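**Trilard board > Data collection > CPU and DIMM demos: how many before you train?**

**hsobczak** · Oct 5, 2026

Target for the desktop rebuild task is 133 demos. I have 16. My supervisor has started saying "momentum" in meetings. Current view from the wrist:

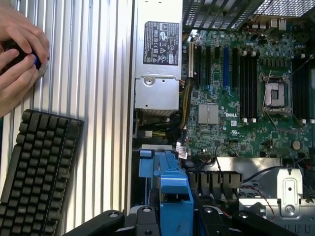

### Replies

**genowefa_z**

133 of what, though? If every tower sits in the same spot, you have one demo and 132 photocopies. Slide the case between takes.

**hsobczak**

I slide it. A little. When I remember.

**mmazurek**

Disagree with Genowefa. Get it working in one pose first, then vary. We randomized everything at Nanemier from day one and got 1,000 episodes of a policy that was confused in a great many places.

**rosimeire**

What's your episode boundary? Mine used to run from empty socket to lid on, and every fumble in minute four poisoned the whole take. Now I cut at the lever. Pick and place is one clip, closing the lever is the next.

**k_wieczorek**

Start poses matter more to me than any of this. Operators get lazy and park the arm wherever the last take ended, and the policy learns your laziness faithfully.
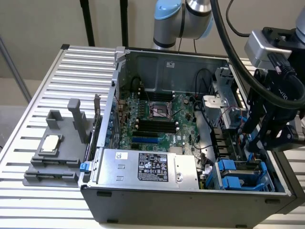
Fixtures are the other half of it. A printed holder gives you the same pick every time, and people will call that cheating. I don't. With the processor sitting face up in its slot like that and the socket lever already raised, you can spend your demos on the placement, the part that bends pins. Vary the holder later, say every 5 takes.

**genowefa_z**

"Later" is where variation goes to die.

**mmazurek**

So is "day one," see above.

**hsobczak**

Cutting at the lever and moving the holder every 5. If I relabel the old takes as two clips each, do I have 32?

**rosimeire**

No.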